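The arm stopped at 11 and did not start again until somebody made it.

Orest Marchuk was eating at his desk in Pekholm when the alert came. He walked back to the cell. The gripper was hanging just over the front of the table with its fingers pointed down, and the log said it had finished the job. It said the strawberry had gone into the pink bowl.

He looked at the gray bowl. The strawberry was in it, in front of the apple.

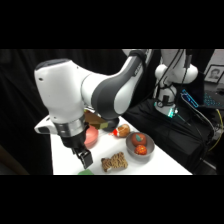
Fiction | Short Stories

He read the log again. Grasp confirmed, lift confirmed, release confirmed. The fingers had closed on air and the software had called it a strawberry.

He phoned Harasym, who had written that part.

"Did you hit the stop?" she asked.

"It stopped by itself."

"It can't do that. There's nothing in there that tells it to stop."

Orest looked at the second arm. The light near its base was teal green, the same as always. He pressed the red button anyway and heard the brakes click in both arms.

"In February it did this at Clilcombe," Harasym said. "It logged 27 good picks with nothing in its fingers. We thought it was the sensor."

"Did you change the sensor?"

"Twice."

He pulled the tag from the drawer and wrote the date on it, 10 November 2025, and under that, Do not run. He hung it on the gate. Then he went back to the screen to copy the log before anyone could clear it.

There was one more line at the bottom. Grasp confirmed, it said. The time next to it was two minutes after he had pressed the button.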